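Vedside community support
Ticket: Left gripper motor disappears from the bus while it holds a bottle
Opened by: Pornthip Klinhom
Product: Vedside arm controller, two-arm setup
Category: Communication / motor bus
Status: Solved

Hello,

I am building a small bottle-sorting cell in the shared workshop Sikerent. The project is called Kaewkla. Two arms stand at the front of a table, and they should pick plastic bottles and drop them in a green basket. I control both arms by hand from a second pair of handles for the moment. Automatic mode will come later, when the hardware is reliable.

My problem is in the left arm. I close the gripper on a bottle, I lift it, and on the way to the basket the controller reports "motor 7 not responding". After this the whole left arm goes soft and comes down slowly. The right arm continues to work normally. When I switch the power off and on, motor 7 is found again at once and everything looks healthy.

It does not happen each time. On Tuesday I had a good hour without any error, and then it came on 5 lifts in a row. I could not find a relation to the weight. It came with the small bottle with liquid inside, and it came also with empty ones.

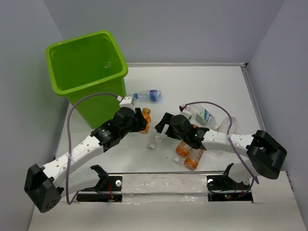 What I have tried already

Changed the power supply of the left arm with the one from the right arm. No change. The right arm was still good with the "bad" supply.

Lowered the bus speed one step in the Vedside settings. The error came less often, I think, but it came.

Updated the gripper firmware with the Dirkero tool. The tool found the motor without trouble and finished normally.

Lowered the closing force of the gripper. With the low force the heavier bottles slip out, so I put the value back.

Let the arm stand still for 30 minutes with a bottle in the gripper. No error at all. This surprised me, because I was expecting an overload from the long holding.

The log from the last failure is below. I removed the lines from the right arm to make it easier to read.

left bus: open, 7 motors found
left 7: close command accepted
left 7: load normal
left 6: moving
left 7: no reply, retry
left 7: no reply, retry
left 7: no reply, giving up
left bus: torque off

The controller also keeps a counter of lost packets. For motor 7 it shows 1,591 since I last reset it. For all the other motors on the left side it shows zero, and for the complete right side also zero.

I want to ask also about the crushed bottles. When the two fingers meet on a thin, empty bottle, the plastic gives way and the motor travels farther than on a full one. Can this long travel alone cause the missing reply? I tried many times with a large clear bottle, with the neck between the fingers and also with the body between the fingers. The neck is easier to hold. On the body the fingers must be quite open at the start, and a neighbor bottle is often in the way.

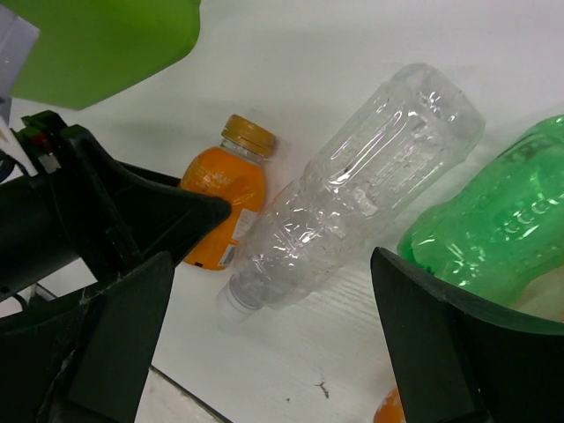

Rocío Moya: Travel by itself won't drop a motor. If it hit the end stop you'd get a load warning first, and your log says load normal right up to the missing reply. I'd look at the cable. Motor 6 moves, motor 7 goes quiet, and a gripper that stands still for half an hour is fine. That smells like a connector being pulled when the wrist turns. Can you do this with no bottle at all: gripper open, torque on, turn motor 6 slowly from one end to the other and watch the lost packet counter? Then hold the cable with your fingers close to the connector and do it again.

Pornthip Klinhom: Thank you Rocío, this was a good idea. I made the test in the evening when the workshop was quiet.

Test A, gripper open, motor 6 from end to end, cable free: the counter is going up only in the last part of the turn, when the wrist is turned outward. In the middle it stays still.

Test B, the same, but I support the cable by hand near the connector: counter stays still for the full turn.

Test C, like A, but I push the cable a little toward the connector at the bad end: counter stops immediately.

So it is the cable and not the motor. I am a bit ashamed that I looked at the firmware first.

Rocío Moya: Everybody looks at the firmware first. Where is the cable tied? If the tie is tight and close to the gripper, all the bending happens in the short piece between the tie and the plug. Also check the crimps. Pull each wire gently on its own.

Pornthip Klinhom: The tie was exactly as you describe, very tight, and there was almost no free cable between it and the plug. I pulled the wires one by one and the data wire came out of its crimp a little. It was held only by the plastic.

The repair, for other people with the same setup:

1. Power off, and support the arm before you do it, or it will fall on the table.
2. Unplug the cable at the gripper. Do not pull on the wires, use the plug body.
3. Cut the old tie. Be careful with the cable under it.
4. Crimp a new contact on the data wire. I did all 3 contacts in that plug, it is little extra work.
5. Plug in, turn the wrist to the outward end, and only then put the new tie. Leave a free loop so that the plug does not move when the wrist moves.
6. Let the big loop go high over the arm. A flat loop catches on the links.
7. Reset the counter and repeat test A.

After the repair test A gives zero. Then I put the bottles back on the table and worked with both arms until closing time. No missing motor, bus speed back at the normal value.
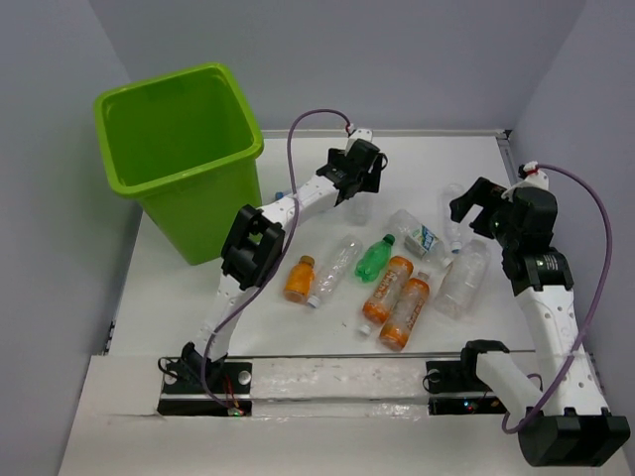
Kaewkla cell, both arms over the bottles.

I will make the same new contacts on the right arm next week, although it has no errors now. One question stays open: the Dirkero tool says "cable OK" also with the bad crimp, if the wrist is in the middle position. Maybe the manual could say to turn the wrist during this check. I will write this to them in a separate ticket.

Rocío Moya: Good catch on the cable check, please link the ticket here when you have it. Marking this one as solved.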